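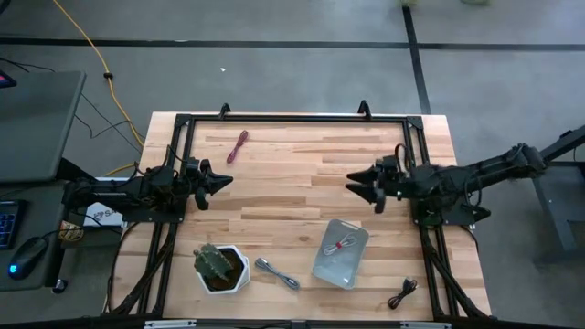 A butcher-block top in cream, tan and reddish-brown wood, with a small knot and rounded far corners.

Butcher block is a building method for wooden work surfaces in which many narrow strips of timber are glued side by side to make one thick, solid slab. It began as the working surface of the meat trade and is now found in kitchens, workshops, studies and craft rooms. Few surfaces are as forgiving or as handsome, and no two tops ever come out alike!

Construction

There are three common types. In edge-grain tops the strips stand on their narrow sides, which gives long, straight lines and a stiff board. Face-grain tops show the wide side of each strip and have the boldest figure, though they dent more easily. End-grain tops are made of short upright blocks, so the cut ends of the fibres face upwards. A knife slips between the fibres and the marks partly close again, which is why the heaviest chopping blocks are nearly always end-grain.

Long strips are seldom a single piece. Makers join shorter lengths end to end, often with finger joints, and stagger the joints along the slab. This makes good use of offcuts and gives the surface its lively patchwork of tones.

Colour and figure

Beech, maple, oak, birch and acacia are all widely used. Some makers sort their strips so that the slab is an even shade, while others mix them freely – pale sapwood beside dark heartwood, with a knot left in here and there. Small, tight knots do no harm. The Larkotlow pattern, a favourite with home furniture makers, goes furthest in this direction and sets its darkest strips next to its lightest. The Sterasetti workshop prefers quiet, matched tones and rounds its corners by hand.

Care

Wood takes in and gives off moisture with the seasons, and a top swells and shrinks mostly across its strips. Fixings should therefore allow a little movement. Slotted brackets are the usual answer.

Tops used for food are treated with mineral oil, or with a blend of oil and beeswax, and need a fresh coat whenever the surface looks dull. Desks and benches are more often given hardwax oil or varnish. Scratches and light stains can be sanded out along the grain, after which the bare patch is oiled again. Standing water is the main enemy, especially under plant pots, and a saucer or cork mat is well worth having.

See also: Chopping board; Finger joint; Workbench; Guérin finish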